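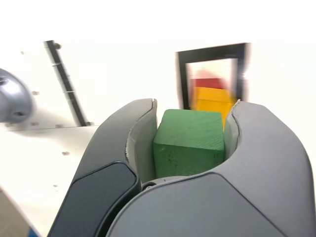

Three blocks, one square, and a whole morning gone

Monday, March 21, 2022

I have fallen hard for wooden blocks again. The plain cubes, painted in the sort of colours you'd find on a kindergarten shelf, with the grain still showing through if you look closely. I love that about the green one especially. You get these fine diagonal lines running under the paint, and a little scuff down in one corner of the face, and it feels like a real thing that has been knocked about a bit instead of something fresh out of a packet.

I've had a tub of them since September, when I came home from the Brarnum market with far more than I'd gone in for (209 pieces, if the label on the lid is to be believed, and no, I haven't checked). There are arches and triangles and long flat planks in there and I hardly touch any of them. It's always the cubes. I keep going back to red, yellow and green, and I keep making the smallest tower that still counts as a tower.

Why three? Two is just one block sitting on another block. With four you start to worry. Three is where you get a proper bottom, middle and top, and each colour has its own job to do. I like red at the base because it looks heavy, even though it weighs the same as its neighbours. Yellow goes in the middle where it can be cheerful. Green on top, every time, and I couldn't give you a good argument for it except that red on top makes me think of traffic lights and then I can't stop thinking about traffic lights.

The other thing I've become very keen on is the black square. It's only an outline with a white middle, lying flat on the table, but having a marked spot to build on changes the whole activity! Without it you plonk the first block down anywhere and off you go. With it, you slow right down. You want the red one in the centre, with the same bit of white showing on every side, and you find yourself crouching to check. My neighbours over on Allar Street use a cork coaster for theirs and swear by it. I've tried that and it's a bit grippy for me – I like being able to nudge.

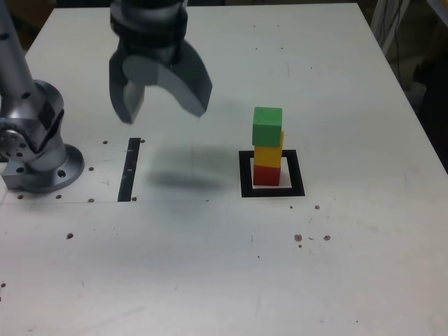 Red, yellow, green, with the top one sitting slightly to the left.

I've grown fond of that little offset on the green. My first instinct is always to poke a block like that back into line, and then you bump the yellow, and then the red is off centre and you may as well start over. A small overhang doesn't bother three cubes in the least. Leave it be, I say. The edges on these are gently rounded anyway, so a perfectly flush tower never looks as crisp as the one in your head.

A white tabletop is lovely for this, scuffs and specks and all. I used to build on the dining table at home, which is dark timber, and the colours went a bit sulky on it. On white they really sing. Afternoon light is nice too, though I'm a morning stacker by habit, generally with toast.

If you want to have a go, cubes are the bit worth being fussy about. The Nirside set I had before this lot came in 2 sizes that were so close to each other you couldn't tell them apart until the tower leaned, and it drove me up the wall. Get ones that match. Paint is nicer than lacquer for stacking, I reckon, as the shiny ones want to skate. And keep the odd chipped one, they're always the ones I end up reaching for.

Next I want to try a run of 6 towers in a row, using every order you can make out of the three colours. Even the ones with red on top. I've picked up some black tape from Bilgin's for marking out the extra squares, and I'll put up the results once I've stopped fiddling with the corners.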